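Search this site Go
Bin Picking Data Collection: Frequently Asked Questions

What counts as one example?
One grasp attempt, from the moment the arm leaves its home pose until it returns there. Each record holds the joint trajectory, the gripper state, the camera stream and an outcome label. Attempts that end in a protective stop are kept and labelled as such.

How many examples are in the current release?
1567, of which 812 are labelled successful. Painemal, the earlier set, used a different label scheme and should not be merged with this one without conversion. The script is in the Wolleck repository under tools.

Why keep the failures?
The grasp scorer is trained on both classes. With successes only, it rated nearly every candidate pose as favourable, including poses against the bin wall.

Who chooses the grasp?
For the first 1000 attempts, an operator did, using the teach pendant. Later attempts were proposed by the model and approved or rejected by the operator before execution. The field "source" records which.

How are objects arranged?
By hand, from the household and soft goods lists. Operators are asked not to tidy the contents between attempts. Objects touching a wall or one another are wanted — they are under-represented in Painemal.
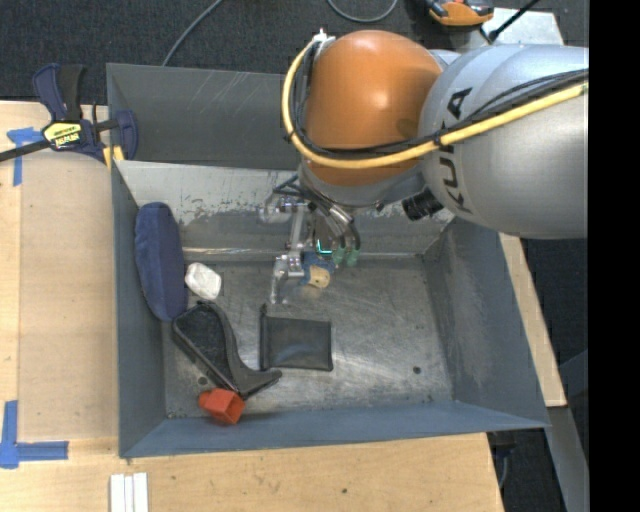

Fadton Manipulation Group | Data Collection

What arm is used?
A KUKA arm with a finger gripper, working over a grey metal bin. The bin is clamped at the corner. If it shifts, stop recording and rerun the extrinsic calibration before the next attempt.

Can I relabel an outcome?
Yes, within the same session. After upload, send the record number to Elsa Saarinen. Labels are set by 3 reviewers where the operator has marked "unsure".

When is the server unavailable?
Sunday mornings, for backup. Grasance clients queue locally and resume without intervention.

How do I request access?
Write to Emiliano Quiroga with your project name and the storage you have available. Partial downloads by object list are supported.

2 comments | 3 shares
Contact | © Fadton Manipulation Group | Back to top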